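Home News Products Support Careers Contact

Bedomach finds cause of slipping finger pads, restarts wrapped-food trials in Skandville

SKANDVILLE, October - Bedomach has traced the fault that stopped its wrapped-food handling trials last month and is back at work with a corrected gripper. The team found a small, stubborn problem in the way the finger pads were glued to their backing, and everyone involved is delighted to have it out in the open.

The trouble began late in a long afternoon run at the Skandville workshop. A pad on one hand-held gripper shifted sideways during a squeeze, the finger closed further than the operator asked for, and a packaged cake was crushed. Thirteen minutes later a second unit did the same thing, and this time the operator's thumb was pinched between the linkage and the crossbar. The injury was minor and needed no treatment beyond a cold pack, but test lead Janka Šindelář stopped all work at 4:30 p.m. and pulled every gripper from the benches.

"I was so pleased with how the team handled it," said Šindelář. "They put the tools down, wrote up what they had felt in their hands, and by the next morning we had pages of really good notes to work from!"

Engineers Ľubomír Štefanec and Begoñe Casado then ran 1,000 open-and-close cycles on each of 20 grippers. The glue held well at first and began to creep once the pads warmed up, always on units from the same assembly batch. Casado found that the curing step for that batch had been cut short when a heater timer was reset by mistake. The timer now has a locked setting, and a second person signs off each tray.

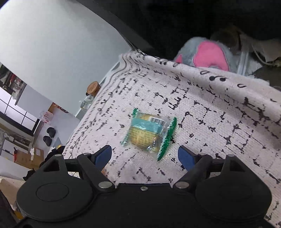
A hand-held gripper with blue finger pads and a plastic-wrapped snack on a patterned cloth.

Soft snacks in thin plastic remain the hardest items in the program, and the team is excited to be working with them again. The wrapping slides, the cake inside gives way, and a pad that moves even slightly can spoil the grip. Under the new rules, operators check both pads by hand before a session and again after every 50 grasps. Any gripper with a pad that moves goes straight into a red bin and stays there until Štefanec has looked at it.

Bedomach has also sent its full fault report to Ngau and Vutside, the two partners that use the same pad design. Vutside has already checked its own stock and found one loose pad.

"Sharing a mistake like this early is good for all of us," said Elsa Kristiansen, head of safety at Bedomach. "We learned a lot in a short time, and I would much rather other shops read our notes than pinch a thumb of their own."

A thumb guard for the linkage is being designed now - the first version was too bulky for smaller hands - and will be tested in Skandville before it is fitted to all units. Partners who would like a copy of the fault report can request one from Ľudovít Hrnčiar in the Bedomach press office.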